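Washing by hand in February

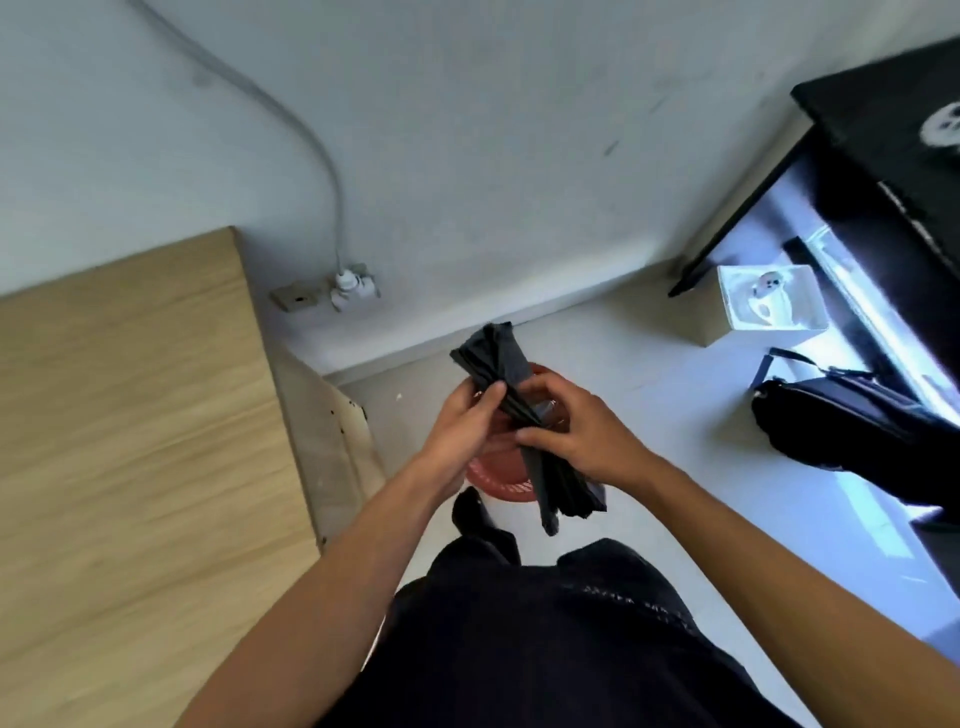
Photo: Siregar / Cirlow

My washing machine stopped in the first week of February. It is an Arnex, quite old, and the repair shop told me that the new pump costs 593 with the work included. I paid less than that for the whole machine, so I asked for time to think. I am still thinking.

In the meantime I wash at home with my hands, as my grandmother did. I believed I remembered how she did it, but I remembered only the smell of the soap. The first evening I used too much powder and I was rinsing until almost midnight. My back was hurting the next day at work.

Now I have some order. Shirts and underwear I do in the evening, small amounts, and I leave them in the water for 90 minutes while I cook and eat. Towels I carry to the laundromat on the corner of the Tutesix building, where one load takes 68 minutes with the dryer. Jeans I simply wear longer than before.

The difficult part is the drying. My apartment has one good radiator and a thick sweater can need up to 3 days on it. I turn it every morning, and the windows are always foggy.

What surprised me is how much I was washing without need. I put a shirt in the machine after two hours of wearing, only because the machine was there. My neighbor says I should buy a used one and stop suffering. Maybe in spring I will. For this month I have bought a second clothesline and better gloves.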